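Budgeting a second arm cell: what to put in the quote

torquebudget
Planning a second manipulation cell for our Findville site, request due in May. The first one ran over on everything except the arm. Looking for line items people forget. Current list: arm, parallel gripper, upright bracket, counter, compute.

mk_fixtures
Spare fingers. Two sets minimum. Cloth work presses the tips into the surface on every grasp and ours needed replacing well before the arm needed anything.

torquebudget
Noted. Cloth is half our task list. Current cell for reference, fingers down on the purple cloth, pot, spoon and can on the counter with it.
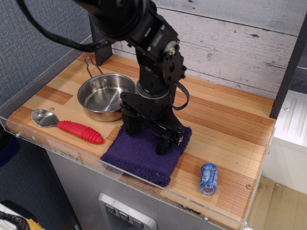 1. Cabling

mk_fixtures
Price a proper dress kit. You have a loop hanging off the wrist and another off the upper arm. Clerley sells one for 300 and it fits most small arms.

rowan_cell2
Disagree. A loose loop is fine at those speeds. I'd put the money into a spare gripper. Navarro quoted us up to 30 days on a replacement and the cell sat idle.

mk_fixtures
A snagged connector idles it too.

2. Counter and guard

d_lathe
Clear acrylic scratches, yours has started. Budget a replacement panel or spec polycarbonate. I'd keep the wood top, it takes screws anywhere.

rowan_cell2
Agree on the top. Trakaneo will bundle bracket and counter, but their bracket spacing is fixed. Ask for the drawing before the PO.

torquebudget
Adding fingers, panel and spare gripper. Dress kit goes under optional.

mk_fixtures
Wrong column for it.

Contact the moderators | © Cell Builders Board | Back to top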